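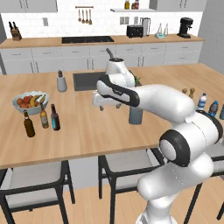
Clurkness charity dinner brings in $14,856

I got home late from the Clurkness benefit last night and I'm still smiling! Marta Ivanyshyn hosted, and the 31 tables at the Prevgate Hotel sold out back in December. 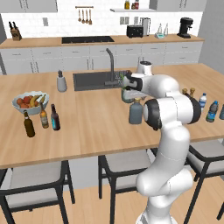 Then came the auction - 16 lots, and a signed Sondadach guitar got the loudest bidding of the night (I dropped out early). The money pays for music lessons for local kids.
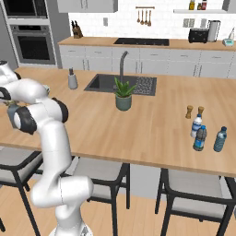 Marta is already planning the next one, a cook-along at her friend Hämäläinen's place. I'd be happy with a wooden island like that, with the dark sink set right into it. Tickets go on sale soon.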